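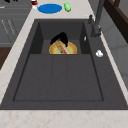
Review: Utel Sink and Counter Pack for Simulated Kitchen Work

Prepared by the Camenzind Laboratory software review desk

The Sink and Counter Pack is a set of ready-made kitchen environments for robot manipulation research, sold by Litwood and built to run inside the Utel simulator. It is meant for groups that want to test pick-and-place and clearing tasks at a sink without building the room themselves. The laboratory bought a single-site license in May and used the pack for a full term of work on dish handling. This review covers installation, the quality of the kitchen models, object behavior, camera options, and support.

Installation

The pack arrives as one download with a short setup guide. Our systems staff had it running on two workstations the same afternoon. The guide assumes that Utel is already installed and says very little about version conflicts. One of our machines carried an older release of the simulator and would not load the counter materials until it was updated. Litwood should print the required release number on the first page of the guide. At present it appears only in the license file.

Kitchen models

The kitchens are the strongest part of the product. Sinks are modeled with real depth and with rims wide enough to matter, so a gripper approaching a plate has to come down past the walls at a sensible angle. In our trials this exposed weak motion plans very quickly. Policies that had performed well on a flat tabletop ran into the basin wall over and over in the first week.

Shading inside the basins is good. Side walls go very dark in the deeper sinks, and our vision staff found this helpful for testing how well a detector copes with low contrast.

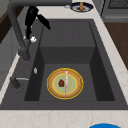

Plate on the basin floor, with the gripper open beside the faucet.

Surface finishes are less even in quality. The pale counters hold up well at close range, with veining and flecks that do not repeat in an obvious way. Cabinet fronts are plainer and look flat from some angles. For most manipulation work this will make little difference. Groups training on wide room views may wish to replace them.

Objects and physics

The pack includes 214 objects, most of them dishes, food items, and small household goods. Each has a collision shape separate from its visible shape. Plates are very stable. Thin items are the main trouble: sticks and handles laid across a plate sometimes shook for a moment after the scene loaded, and in a few runs they slid off before the robot had moved. A smaller physics time step cured most of this at the cost of speed. Litwood has listed the fault as known.

Food items vary a good deal in how clearly they read on camera. Several of the smaller ones could be taken for more than one thing, and the object labels supplied with the pack are the only sure guide. We advise new users to keep the label list open during their first sessions.

The random placement tool deserves praise. It fills the sink and the surrounding counter with mixed items and can be limited to chosen areas. Over 4,000 generated layouts, our staff found very few in which objects overlapped. Large items do sometimes land where they block the camera's view of the sink. A setting exists to prevent this – it is turned off by default.

Camera views

Camera positions can be saved and recalled by name. The preset views include several from above and some set low at the front of the counter, which take in the window and the backsplash behind the sink. The low views were useful for checking whether a policy depended too heavily on seeing the plate as a full circle. 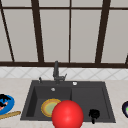
Low view toward the window, with the plate in the left basin.

Changing views during a run is slower than it should be. Users of the Zastance control package, which we run alongside Utel, should also note that saved cameras must be named again after each import.

Support and documentation

Written support was courteous and usually prompt. The reference manual is complete on objects and thin on lighting, where we had to work out several settings by trial. The 20 worked tasks supplied with the pack are well chosen, and new research staff were able to begin from them with little supervision.

Recommendation

The laboratory recommends the pack to groups already using Utel whose work involves sinks, dishes, or crowded counters. Groups whose tasks depend on thin or very light objects should request a trial license first and test those items at their own time step. The license has been renewed for the coming year, and the lighting section of this review will be revised when Litwood issues its next manual.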